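Home | Vacancies | Working here | Contact

Payroll Administrator (part-time)
Turcotte, Govside office
Ref: 112

Turcotte runs payroll for small catering and retail employers. We require a payroll administrator to join the processing team on a permanent contract.

Duties
- Enter starters, leavers and changes to hours before the monthly cut-off.
- Check timesheets against rotas and return any that do not agree.
- Calculate statutory sick, maternity and paternity pay.
- Prepare pension contribution files for upload.
- Answer written queries from clients within two working days.

Requirements
Applicants must have processed a full monthly payroll without supervision and be confident with spreadsheets. Experience of Zimier is useful – training is given where needed. A payroll qualification is not essential.

Hours and reporting
The post is five mornings a week, with a later finish on the day of the pay run. It reports to Cletus Okafor, Payroll Manager. The office has free parking and a staff kitchen.

How to apply
Send a CV and a covering letter quoting the reference above. Interviews will be held in May and include a short written exercise on tax codes.

3 shares | 0 comments

Related vacancies
Credit Controller, Govside
Pensions Clerk, Grovero
Office Junior, Turcotte
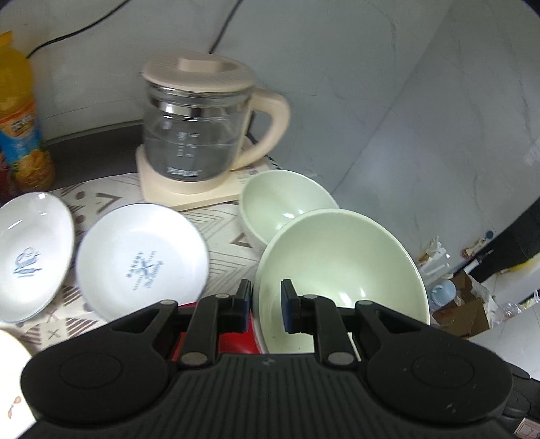 Applicants who have not been contacted by the end of May should assume that the post has been filled. Applications are kept on file only where the covering letter asks for this.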